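Field Service Technician, Office Printers and Copiers
Plullen Office Machines, Gollberg branch

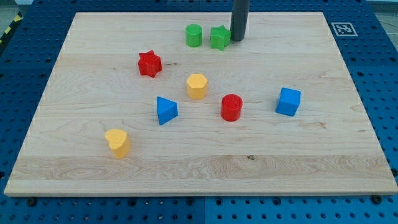 We supply, install and repair multifunction printers for schools, surgeries, solicitors and small firms. The Gollberg branch looks after 1218 machines under contract, and we need one more full-time technician to join the team from September.

The job is mostly on the road. You will have a list of calls each morning and a van stocked with the parts we use most. Typical work is replacing fuser units, feed rollers and transfer belts, clearing repeated paper jams, fixing faults in document feeders and finishers, and setting up scan-to-email and shared print queues on customers' networks. You will also deliver and install new machines, usually with a second person, and show office staff how to change toner and load the trays.

When you are not out on calls you will be in the workshop, where we refurbish machines that come back at the end of a lease. Most of these are Schnyder and Helon models. Remo Widmer runs the workshop and will train you on both ranges.

You will need:
A full driving licence
At least one year of repairing printers, copiers or similar equipment
Enough knowledge of networks to set a fixed address and find out why a computer can't see a printer
To be able to move heavy equipment safely, using the lifting gear provided
Clear written English for job reports

Experience with large-format or production machines is useful but we don't ask for it. If you have repaired other things for a living, such as tills, vending machines or franking machines, and want to move across, please apply and tell us what you have worked on.

Hours are 8.30 am to 5 pm with an hour for lunch. There is a rota for early starts, when the first call is at 7 am, and these are paid at a higher rate. We provide the van, fuel card, phone, laptop, tools and work clothing. The van may be taken home but is not for private use. Pay depends on experience and will be discussed at the first interview. The trial period is three months.

To apply, send a CV and a short covering letter to Orsolya Veres at the Gollberg office, quoting reference 1936. Please say how much notice you have to give. Interviews will be held at the branch with Orsolya and the service manager, Arben Begović, and include a practical test of an hour or so on a machine with a fault.

Questions about the work itself can be put to Arben by phone between 4 pm and 5 pm on extension 58. No agencies, please.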